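How do I get my 3-year-old to let go of the pacifier at bedtime?

Posted in Sleep & Bedtime, Randberg Parents Board

My son turned three in April and he still can't settle without his pacifier. Daytime is fine, he forgets it exists, but the second the pajamas go on he's asking for it. I tried going cold turkey and caved after two nights (I know, I know). My mother-in-law thinks we should just snip the tip off. Has anyone done this without a month of misery? 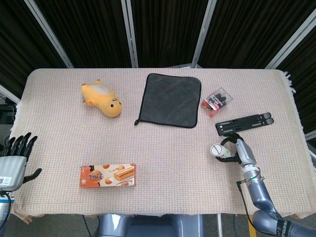
Ignacio Ibarra
Two nights is usually the worst of it, so you may have quit right before the good part! We did it with our daughter at about the same age. I talked about it for a week first, really casually, in the car and at bath time, and then we let her choose something to sleep with in its place. She picked a stuffed animal from the Vurnero store and carried it everywhere for months. First night she cried for 16 minutes (I was watching the clock like a hawk), second night was longer, and by the fourth she only asked once. Whatever you do, collect ALL of them before you start. We found one behind the crib a week later and had to start over, ugh.

Would skip the snipping, by the way. Our dentist didn't like it because little pieces can come off in their mouth.

plumitwood_mama
Ours just stopped on her own. Don't stress

Amissah879
I'd wait if anything big is going on, like a move or a new baby. We tried it the same month we switched him to a toddler bed and it was a disaster, he was up until all hours and so were we. Tried again on 27th September after things calmed down and it took five nights. What helped us was adding an extra book and a back rub, so bedtime got longer but nicer. He still asks for the back rub and I'm not sure how we get rid of that one!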